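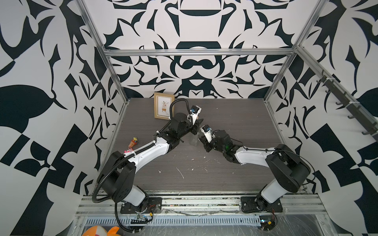 Projects > Design and Making > Student Reports

Small Things, Clear Packaging: Our Report on a Gift Table

4 min read

Our project started with a question we kept arguing over at lunch: does a small gift look better when you can see it before you open it? We wanted to find out by packing real things on a real tabletop, and it was so much more fun than we expected!

The table has a dark gray wood-grain top, and we love it. Clear plastic nearly vanishes on a white desk, but on the gray you notice every edge and crease. The walls behind it are black and white with big leaf shapes and swirls (very loud, very cheerful), so anything with color stands out right away. The little framed card with the potted plant leans against the back wall, and we ended up treating it as our sample of a flat gift. A clear cup stood in for anything hollow and easy to crush.

Bags were the part we had to learn. We read the Pedel packing guide first, then worked out our own rules. Pick a bag wider than the gift – plastic bunches up badly at the corners otherwise. Press the air out from the bottom. Run a finger along the seal twice.

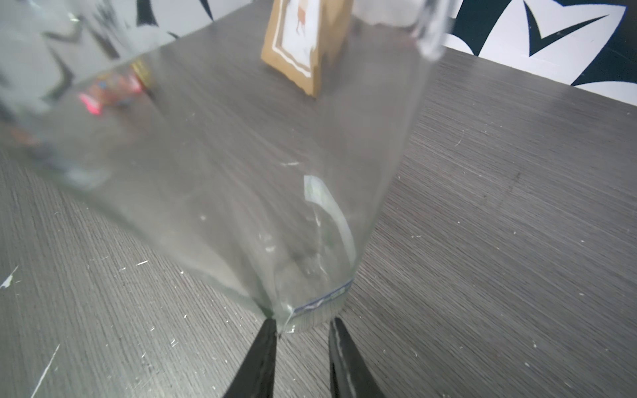 Creases matter more than we thought. A fold across the middle catches the light and hides whatever is behind it, so we now smooth the film flat before anything goes in. Boxes are easier to stack, but then the label has to do all the work, and a small drawing on the front helps a lot.

We asked 82 students at Elgate which they would choose for a friend. Over half picked the clear bag! Next term we want to try paper bands and ribbon – and maybe much bigger gifts.

Shares 4 | Comments 0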